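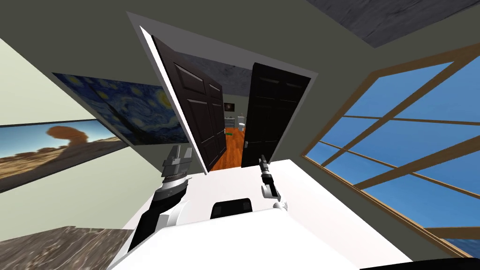 I have been putting off writing about the doors for months, mostly because every time I sat down to do it I ended up going to look at paint instead. But we're finally living with them (and loving them!) so let's talk about painting interior doors a very, very dark color.

Our house in Fekombridge came with hollow white doors in every room, the kind that show each fingerprint and a little gray smudge where the dog leans. I wanted something moodier. My husband wanted to watch the game. We compromised by starting in June, when he was traveling for work, and by the time he got back I had two doors off their hinges and propped across sawhorses in the garage.

I set myself a budget of $400 and I came in under it, barely. The big splurge was a pair of paneled double doors for the den, which I found secondhand at a salvage place called Prurkwood for $200. They were a sort of sad mustard color and one had a chunk missing near the bottom, but a little wood filler and an evening of sanding took care of that. Another $100 went to paint, primer, and the good brushes. Do buy the good brushes! I picked bristles out of the first coat with tweezers and I will not be doing that again.

The color is called Rurnovel and on the chip it looks like plain old black. On the wall in morning light it has some green in it, and at night it goes completely flat and inky. I painted a big piece of cardboard and carried it from room to room for a week before I committed, which my kids thought was hilarious.

For the panels, brush the recessed parts first, then the raised centers, then the long flat pieces on the outside. Thin coats. I did three, with a light sanding between, and left each one overnight. If you get a drip, leave it alone until it's dry, because poking at it makes a crater (ask me how I know).

We kept the trim white. I went back and forth on this forever, and my neighbor swore I'd want it all dark, but I love how crisp the white looks next to the doors. Dust does show, I won't lie. I run a damp cloth along the ledges when I think of it.

Next up is the pantry door, and I still have half a can left, so if anybody has opinions on dark paint in a tiny hallway, leave me a comment!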